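Ornon handling cell, shop-floor readiness check
Form used for: small goods, table work, two grippers
Month: November
Site contact: Fermín Aravena

1. Work surface clear of edges and clutter at grip height
Pass. Rounded corners on the table are a help. Leave them alone.

2. Jaw pads clean, seated, no splits
Pass with comment. Wipe before every shift. Tillinon's sheet says weekly, which I don't accept for anything that touches stock.

3. Pivot pins tight, no side play
Pass.

4. Emergency stop within reach of the person at the table
Fail. It was behind the door. Move it before I come back.

5. Picks a single item from a flat surface
Pass, slowly. 14 minutes for a tray my nephew would clear before his tea went cold.

6. Picks from a mixed tray, items touching
Fail. Umik claim 100 picks without a drop. I logged 68 and then it shoved two items off the far side and carried on as if it had them.

7. Turns an item so the plug pins face the right way
Not shown. I asked twice. Fermín says the next software has it. I will tick the box when I see it.

8. Puts the item away where it belongs
Not shown. Dropping things in a bin is not tidying.

9. Works with household clutter nearby (plants, bags, boxes on the floor)
Not tested. The brochure has a bare white room in it. Mine doesn't look like that and I doubt yours does.

10. Running log kept
Pass. 1,846 entries, but no column for who stepped in to help. Add one.

Result: not ready for unattended use. Items 4 and 6 to be put right and rechecked. Items 7 and 8 need a live run, start to finish, with hands off.

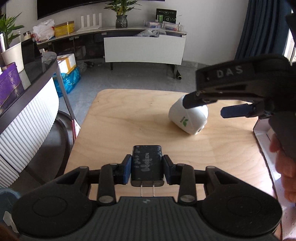
Javiera Rivadeneira
Equipment safety inspector, Mustonen

Chargers and small plug-in goods are the standard I'd hold it to: a UGREEN charger in one set of jaws, a rounded white thing at the tips of the other, and a person's hand on the handle. Come back to me when the hand can go.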